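The Long Way Round to a Clean Plate

I gave up my dishwasher in January, and I want to say straight away that it wasn't a noble decision. It died, the repair was going to cost £147, and I sulked. Then I thought, well, I've got two hands and a sink, let's see how long I last.

Almost 4 months, so far! And the odd thing is that I've started to look forward to it. My kitchen in Gavlow looks out over the back lane, and I'd never properly looked at it before. There's a blackbird that sings on the garage roof at teatime, and a very fat ginger cat who would like it to stop.

I grew up with washing up as a sort of evening meeting. One washed, one dried, one put away (badly), and all the news of the day came out somewhere between the glasses and the roasting tin. You could say things to a tea towel that you'd never say to a face. I told my mum I was dropping maths while scrubbing a pie dish, and she just handed me another fork.

The machine put a stop to all that. We stacked it, shut the door and wandered off to separate screens.

When I mentioned my experiment in my column, I had a heap of letters. A reader in Galten washes everything in strict order of greasiness and won't be argued with. Another rinses under the tap only, which made me wince, and a couple married for decades still disagree about whether pans can soak overnight. (They can. I'm sorry, but they can.)
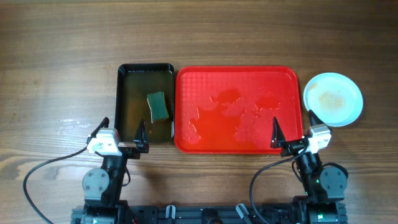

Then there's the matter of the water itself. I change mine halfway through now, after a year's worth of cloudy wine glasses in a fortnight, and I've stopped squirting in half the bottle of liquid as if I were running a bath.

Will I buy another dishwasher? Probably, by Christmas, when there are fourteen of us and a goose. Until then the gap under the worktop is holding potatoes, and the cat has moved on to the pigeons.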